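第五章 腕部相机与抓取规划的设置

本章修订于2018年10月2日，星期二。适用于已经装好 Brastau 控制软件、机械臂能够正常上电并回到初始位的工作站。机械安装、电气接线和急停回路见第二章、第三章，这里不再重复。

本章涉及的软件有三部分：Brastau 是主控程序，负责运动控制和任务调度；Broden 是感知模块，处理腕部相机和桌边相机的图像，输出物体位姿；Paul 是规划模块，根据物体位姿生成抓取点和无碰撞轨迹。记录和回放用的工具叫 Drollska，随 Broden 一起安装，不单独授权。

5.1 开始之前

请准备以下物品和信息：

标定板一块，平整、无划痕，随箱附带。
工作站主机的管理员密码。
腕部相机和桌边相机的序列号，贴在相机背面或线缆根部的标签上。
夹爪型号文件。如果使用自制指尖，还需要指尖的三维模型，单位为毫米。

注意：标定期间任何人不得进入机械臂的活动范围。标定程序会让机械臂自动移动，移动前只在屏幕上提示一次。

提示：如果之前安装过旧版 Broden，请先导出原有标定文件再升级。旧版标定文件可以导入，但导入之后仍要做一次验证（见 5.4）。

5.2 启动感知模块并登记相机

1. 打开 Brastau，用管理员账户登录。普通账户看得到相机页面，但不能保存修改。

2. 进入“设置”>“模块”，确认 Broden 和 Paul 的状态均为“已停止”。如果 Broden 显示“运行中”，点“停止”，等状态栏变灰。

3. 在“设置”>“相机”里点“搜索”。搜索需要一点时间，期间不要插拔线缆。列表里应当出现两台相机。只出现一台时，检查另一台的数据线是否插在主机背面的高速接口上，前面板接口带宽不够，能供电但搜不到设备。

4. 对照序列号，把腕部相机的角色设为“手眼”，桌边相机的角色设为“固定”。角色设反是最常见的错误，现象是标定能够完成，但残差很大，或者机械臂一动点云就跟着漂。

5. 点每台相机右侧的“预览”，确认有图像，并且方向正确。腕部图像应当使两根手指从画面下缘伸入，手指之间的空隙大致居中。如果手指从上缘伸入，把“旋转”改为一百八十度，再看一遍。

6. 点“保存”，启动 Broden。第一次启动时会编译着色程序，进度条可能停在同一位置几分钟，属正常现象。

注意：不要用胶带临时固定腕部相机的线缆。线缆在腕部最后一个关节处要留出一圈余量，手动转到两端极限各看一次，不能绷紧。

如果桌边相机用夹具固定在桌架上，请把夹具拧紧后再继续。标定完成后哪怕只碰歪一点，固定相机的外参也要重做；腕部相机不受影响。

5.3 手眼标定

手眼标定求的是相机坐标系与法兰坐标系之间的变换。程序默认采集16组姿态，可以在“高级”里增加，不能减少。

1. 清空桌面，把标定板放在工作区中部，有图案的一面朝上。用手压一下四角，板子不应晃动。

2. 把机械臂手动移到标定板上方，使整块板子都在腕部画面之内。法兰到桌面的高度建议取400毫米。再低的话，后面的倾斜姿态容易碰到桌面，程序会报姿态不可达。

3. 进入“标定”>“手眼”，选择夹爪型号文件，点“生成姿态”。三维窗口里会显示全部姿态和末端的移动路径。逐个点开查看，有穿过桌架、相机支架或其他固定物的，勾掉并点“重新生成”。

4. 把速度滑块拉到最低，点“开始”。屏幕提示后机械臂开始移动。一只手始终放在使能开关上。

5. 每到一个姿态，程序会停顿、拍照、检测角点。检测成功时缩略图边框为绿色，失败时为红色。失败的姿态在最后统一重拍一次，仍然失败则丢弃。

6. 采集结束后点“求解”。结果页列出平移残差、旋转残差和每组姿态的单独误差。

7. 残差落在绿色区间时点“应用”。落在黄色区间时，先勾掉误差最大的一两组再求解。落在红色区间时不要应用，回到第 1 步。

注意：求解之后不要拆装夹爪法兰和相机支架之间的螺钉。如果必须拆，标定作废。

提示：标定板反光会导致角点检测失败，多见于顶灯正对桌面的房间。可以把板子挪开一点，或者关掉正上方的那盏灯。曝光不要调得太低，边角会变暗，失败的反而更多。

固定相机的标定在同一页面的第二个标签里，流程相同，区别是标定板要装在夹爪上，由机械臂带着它在固定相机前移动。夹爪夹持标定板手柄时请把夹持力调到“轻”。

5.4 验证标定

1. 在桌面上放一个形状规则的小物体，罐子或方盒都可以，高度低于夹爪指长的两倍。

2. 在“标定”>“验证”里点“指向物体”。机械臂会移动到物体正上方，指尖停在离物体顶面一小段距离处。

3. 从正面和侧面各看一次，指尖中线应当对准物体中心。

4. 把物体移到工作区的另外几个角落，每处重复一次。只在一侧有偏差，通常是桌面平面没有拟合好，做完 5.5 的第 2 步再来验证；各处偏差方向一致，则是手眼变换的问题，需要重做 5.3。

验证结果会写进日志，文件名带时间。请不要删除，技术支持第一个要的就是这份文件。

5.5 桌面平面与物体分割

Broden 先拟合桌面平面，再把平面之上的点分成若干簇，每簇作为一个候选物体。木纹明显的桌面对几何分割没有影响，但在“颜色辅助”打开时，深色的节疤和条纹有可能被当成薄片状物体。

1. 把机械臂移到观察位。观察位可以使用标定时的起始位置，也可以另存一个。

2. 点“拟合桌面”。桌面上可以有东西，但露出来的桌面应当占画面的一半以上。拟合成功后，三维窗口里桌面显示为半透明的蓝色。

3. 用鼠标在三维窗口里画出工作区边界，边界要收在桌沿以内。桌架、夹在桌架上的相机、桌外的地面都应当排除在外。有人站在桌边时腿脚可能进入画面，边界画得太宽，Broden 会把它们也列为候选物体。

4. 加载夹爪遮罩。腕部图像里手指占的那部分像素必须屏蔽，否则手指会被分割成离相机很近的物体。型号文件里自带一份遮罩，自制指尖要自己生成：进入“遮罩”>“采集”，夹爪依次走完全开到全闭，程序自动取并集。采集时桌面要空着。

5. 检查遮罩边缘。把透明度拉到一半，红色区域应当完整盖住两根手指，并向外多出窄窄一圈。黑色指尖在暗背景下边缘不清楚时，手动用“膨胀”加一级。

6. 设置最小物体高度。默认值适合罐头、调料瓶一类的物体。要抓扁平物时把它调小，同时关闭“颜色辅助”。

7. 点“分割”，看候选列表。每个候选物体有编号、尺寸、置信度和可见比例。可见比例低于阈值的条目显示为灰色，Paul 不会为它们生成抓取点。

注意：遮罩与夹爪开度无关，永远按最大范围屏蔽。紧贴手指外侧的物体因此可能暂时看不全，需要换一个观察位再分割。

提示：两个物体挨在一起时，常被分成一簇。可以在“分割”里打开“凸性拆分”，也可以增加一个倾斜的观察位。后一种办法慢一些，但对高低不同的瓶罐更可靠。

透明和反光的物体另作说明。玻璃瓶身的深度数据往往是空的或者错的，软木塞、塑料盖等不透明的部分倒能测准。打开“由盖推断”后，Broden 会以盖子的外轮廓为基准，向下延伸到桌面，生成一个近似的圆柱。金属罐的侧面也可能出现空洞，一般不需要处理。白色盖子在强光下容易过曝，盖面上的点会缺一块，这时降低腕部相机的曝光，或者打开“双曝光”。

5.6 设置抓取规划

完成 5.5 之后再启动 Paul。Paul 启动时会读取桌面平面、工作区边界和夹爪型号，其中任何一项缺失都会报错误 273 并退出。

1. 进入“设置”>“规划”，确认“规划源”为“Broden 实时”。如果显示“文件”，说明上次用过回放，没有切回来。

2. 设置规划线程数。默认为4，主机上同时跑其他程序时可以调低。调高对单次规划的时间帮助不大。

3. 选择抓取方向。“自上而下”适合密集摆放的矮物体；“侧向”适合高瓶；“自动”两种都试，按得分选。首次使用请选“自上而下”。

4. 设置避碰余量。余量指手指外表面与相邻物体之间必须保留的距离。物体间距小于手指厚度加两倍余量时，Paul 会跳过这个抓取点，列表里的原因显示为“间隙不足”。

5. 把固定物加入碰撞模型。桌架、支架、夹在桌沿上的相机都要加，可以用长方体近似，尺寸宁大勿小。桌面上方如果有横跨的细杆或椅背一类的东西，请移走，细杆在点云里经常断成几截，规划时可能漏掉。

6. 点“试规划”。程序只计算，机械臂不动。三维窗口里，可行的抓取显示为绿色手指，不可行的为红色，点一下可以看到原因。

7. 选一个绿色的抓取，点“播放轨迹”，从头到尾看一遍。特别留意手指下降到物体两侧的最后一段。

8. 切到“单步”模式执行。机械臂会在接近点、预抓取点、闭合前各停一次，每次按“继续”才走下一步。

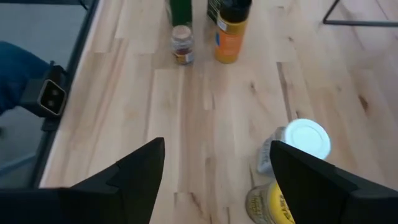

9. 在闭合前的停顿处核对腕部画面和三维窗口。两边物体的相对位置应当一致，手指与目标的左右距离应当相近。不一致时按“撤回”，机械臂沿原路退到预抓取点，然后回到 5.4 检查标定。

10. 单步模式连续几次都正常，再切到“连续”模式，速度先保持最低。

注意：“撤回”和“停止”不同。“停止”让机械臂停在原地，之后需要手动移开；在手指已经伸到物体之间时，手动移动容易把旁边的东西带倒。没有危险的情况下请优先用“撤回”。遇到危险，直接按急停。

提示：画面里能看到物体，不等于规划一定有解。被手指挡住一部分的罐子、上缘只露出底部的高瓶，可见比例都偏低，会在列表里显示为灰色。让机械臂退回观察位重新分割即可，不必修改阈值。

5.7 记录与回放

Drollska 可以记录腕部图像、固定相机图像、关节角、夹爪开度和 Paul 的规划结果，五路数据用同一个时钟。

1. 在任务栏点圆形按钮开始记录，再点一次结束。记录期间按钮闪烁。

2. 记录保存在“数据”盘，不要改到系统盘。磁盘剩余空间不足时记录会自动停止，任务不会停止。

3. 需要向技术支持提交问题时，勾选“附带标定”和“附带日志”，再点“打包”。

4. 回放时先在“设置”>“规划”里把规划源改为“文件”，再打开记录。回放只驱动三维窗口，不驱动机械臂。

5. 回放结束后把规划源改回“Broden 实时”。

提示：腕部图像默认按原分辨率保存，体积较大。长时间运行时可以选“隔帧”，规划结果和关节角不受影响。

注意：固定相机有可能拍到操作人员。把记录发出单位之前，请按本单位的规定处理，可以在打包窗口里单独取消固定相机这一路。

5.8 常见问题

预览有图像，但分割后列表为空。
检查工作区边界是否画反。边界必须逆时针绘制，顺时针绘制时，保留的是外侧区域。再检查最小物体高度是否设得过大。

列表里总有一个很近的物体，跟着机械臂一起动。
夹爪遮罩没有加载，或者换过指尖后没有重新采集。见 5.5 第 4 步。

Paul 启动后立刻退出，提示错误 273。
打开日志，看最后一行缺的是哪一项。缺夹爪型号时，检查文件名里有没有空格或中文。

同一个物体，固定相机和腕部相机各报一次，位置错开。
两台相机的标定不一致。先验证手眼，再重做固定相机的标定，顺序不要颠倒。

物体在画面里位置正确，抓取时总是偏高。
桌面拟合时混进了物体顶面。清出一块桌面，重新拟合。

单步模式里按“继续”没有反应。
使能开关已松开。重新按住使能开关，待状态栏显示“就绪”后再按“继续”。

执行到一半提示“场景已变化”。
Paul 在下降前会再核对一次点云，目标附近的物体如果被挪动过，轨迹就会作废。重新分割、重新规划。频繁出现这一提示而桌上的东西并没有动过，多半是光线变化引起的，把“变化阈值”调高一档。

5.9 定期检查

每次更换指尖后：重新采集遮罩，做一次 5.4 的验证。

每次移动工作台后：重做固定相机标定，重新拟合桌面，核对碰撞模型里的固定物。

每周：用无绒布擦拭腕部相机镜头，检查相机支架螺钉和线缆余量。不要使用含酒精的清洁剂擦拭红外滤光片。

每次升级 Broden 或 Paul 后：确认两个模块的主版本号相同。版本号不同也能启动，但“由盖推断”和“双曝光”会被静默关闭。升级后的第一次抓取请使用单步模式。

标定文件和遮罩文件的备份位置在“设置”>“备份”里指定。恢复备份前先停止 Broden 和 Paul，恢复后重新启动主机。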